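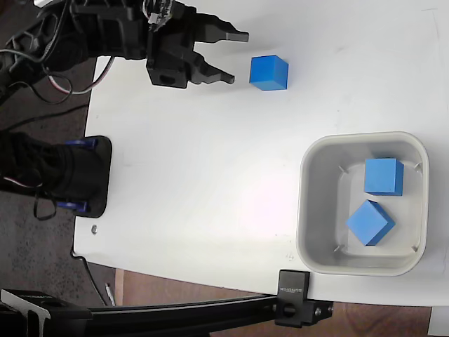
Organización de competiciones universitarias
Tema 3. Formatos de torneo y cuadro de eliminatorias
Apuntes para la sesión del 12 de noviembre de 2020

1. De qué trata el tema

En el tema anterior vimos la liga regular. Ahora pasamos al torneo que se juega al final de la temporada, con sede única y en pocos días. Los ejemplos son de baloncesto, pero casi todo sirve para voleibol o fútbol sala. Usaremos como caso la Copa Drosier, que reúne a doce universidades en Sernusville durante un fin de semana largo de febrero.

2. Eliminación directa

El equipo que pierde queda fuera. El número de partidos es siempre el de equipos menos uno, porque cada partido elimina a un equipo y al final solo queda el campeón. Con doce equipos salen once partidos. Si se añade el partido por el tercer puesto, doce.

El cuadro solo encaja sin huecos cuando el número de equipos es una potencia de dos (4, 8, 16, 32). En los demás casos se toma la potencia inmediatamente superior y se resta. Con doce equipos: 16 - 12 = 4 exentos. Esos cuatro equipos entran directamente en cuartos de final y los ocho restantes juegan la ronda previa.

El reparto queda así:
Ronda previa: 4 partidos
Cuartos de final: 4 partidos
Semifinales: 2 partidos
Final: 1 partido

Error frecuente en los ejercicios: dar exenciones en cuartos o en semifinales. Todas las exenciones van en la primera ronda. A partir de ahí el cuadro tiene que estar completo.

3. Cabezas de serie

Los equipos se ordenan del 1 al 12 antes del torneo. El orden decide dos cosas: quién queda exento y en qué parte del cuadro cae cada uno. Los números 1 y 2 van en mitades opuestas, de modo que solo pueden cruzarse en la final. Los números 3 y 4 se colocan para no encontrarse con ellos hasta semifinales.

En la ronda previa la suma de los dos números es siempre 17:
5 contra 12
6 contra 11
7 contra 10
8 contra 9

En cuartos, el 1 espera al ganador de 8-9, el 2 al de 7-10, el 3 al de 6-11 y el 4 al de 5-12. Conviene dibujar el cuadro a mano una vez antes de hacerlo en la hoja de cálculo.
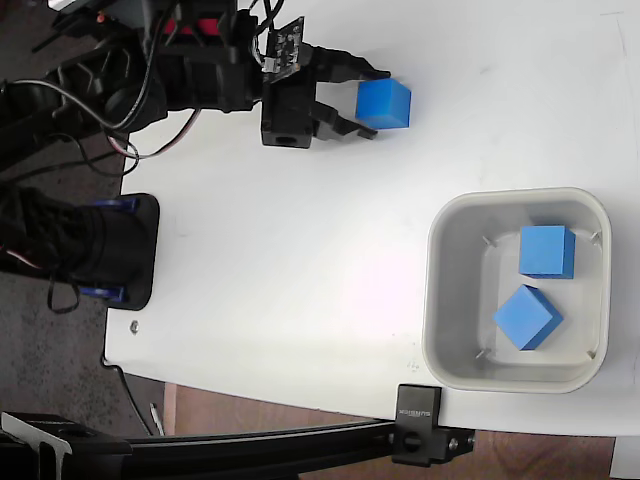
Para ordenar a los equipos hay varios criterios. El más sencillo es el porcentaje de victorias, que funciona mal si los equipos vienen de grupos de distinto nivel. La Copa Drosier emplea el índice Tiwari, que combina el porcentaje propio y el de los rivales a los que se ha enfrentado cada equipo. En la práctica calcularemos una versión reducida: tres cuartas partes del porcentaje propio y una cuarta parte del porcentaje medio de los rivales.

Caso: un equipo con un 80 % de victorias y rivales al 40 % obtiene 60 + 10 = 70. Otro con un 72 % y rivales al 68 % obtiene 54 + 17 = 71 y queda por delante, aunque haya ganado menos.

4. Grupos y eliminatoria

Con los mismos doce equipos se pueden formar cuatro grupos de tres. Cada grupo juega tres partidos, doce en total. Pasan los dos primeros y quedan cuartos, semifinales y final: siete partidos más. Suma, 19.

La ventaja es que todos los equipos juegan al menos dos veces, algo que pesa cuando han hecho un viaje largo. El inconveniente está en las pistas y en los árbitros. También hay que tener previsto el triple empate, muy corriente en grupos de tres - cada equipo gana uno y pierde uno. El reglamento debe decir por escrito en qué orden se aplican los desempates: diferencia de puntos entre los empatados, puntos anotados entre ellos y, si todo sigue igual, sorteo.

5. Calendario y sede

El pabellón Jarnura tiene 3499 localidades y una sola pista de competición. Se calculan dos horas por partido, con el calentamiento incluido. La ronda previa ocupa ocho horas y los cuartos otras ocho, así que cada una llena una jornada. Las semifinales van el tercer día y la final el cuarto.

Un equipo exento juega tres partidos para ganar el título. Uno que sale de la ronda previa juega cuatro, en cuatro días seguidos. Esa diferencia de descanso forma parte del premio por la clasificación y hay que tenerla en cuenta al fijar los horarios de cuartos. 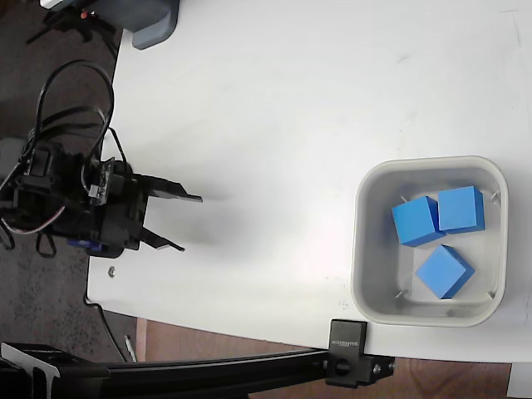
Para las entradas se reserva un cupo de hasta 200 por universidad finalista y el resto sale a la venta general. En la última edición asistieron a la final 2320 personas, dos tercios del aforo. Con ese dato se hace el ejercicio 4.

6. Ejercicios

1. Dibuja el cuadro de eliminación directa para 11 equipos. Indica cuántos exentos hay y cuáles son.
2. Calcula el total de partidos para 20 equipos, con partido por el tercer puesto y sin él.
3. Prepara el calendario del formato de grupos con una sola pista y un máximo de diez horas de juego al día. Ningún equipo puede jugar dos veces en la misma jornada.
4. Calcula la ocupación exacta de la final y las localidades que quedaron libres.
5. Redacta el artículo del reglamento sobre desempates en grupos de tres. Máximo, media página.

Los ejercicios 1 y 2 se corrigen en clase. Los demás se entregan por el aula virtual antes del tema 4. El cuadro del ejercicio 1 puede ir a mano y escaneado, siempre que se lean los números.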